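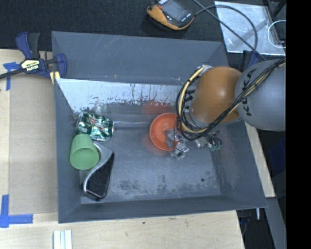

Why Does Metal Get Scratched?

Look closely at an old spoon or a house key. The surface is covered with thin lines. Each line is a scratch, a tiny groove where some of the metal was pushed aside or cut away.

Hard and soft

Scientists use the word "hardness" to describe how well a material resists being scratched. A harder material can scratch a softer one. Steel scratches copper. Copper does not scratch steel.

One way to compare materials is the Mohs scale. It was made for minerals and runs from 1 to 10. Talc is at 1 and can be scratched with a fingernail. Diamond is at 10. A copper coin is near 3, and window glass is between 5 and 6. The steps on the scale are not equal in size. Diamond is several times harder than the mineral at number 9.

Why sand is a problem

Most beach sand is made of quartz, which is number 7 on the scale. That is harder than many common metals. When a gritty shoe slides across a metal step, the grains act like very small chisels. House dust often has quartz in it too, so wiping a dusty surface with a dry cloth can leave marks.

Scratches, dents and wear

A scratch is long and narrow. A dent is a hollow made when something presses or hits hard enough to bend the metal. Wear is the slow loss of material from rubbing - a stair rail touched every day gets smoother over many years.

Why scratches look bright or dark

Smooth metal sends light back mostly in one direction. The sides of a scratch send it in other directions, so the line may look brighter or darker than the metal next to it. Tilt the metal and the line can seem to vanish.

Try it

You need a copper coin, a piece of chalk and a smooth pebble. Ask an adult before you start.

1. Rub the chalk with the coin. Wipe off the powder and look for a groove.
2. Rub the pebble with the coin in the same way.
3. Write down which item was marked each time.

Some marks are only powder left behind by the softer material. If a mark wipes off, it is not a scratch.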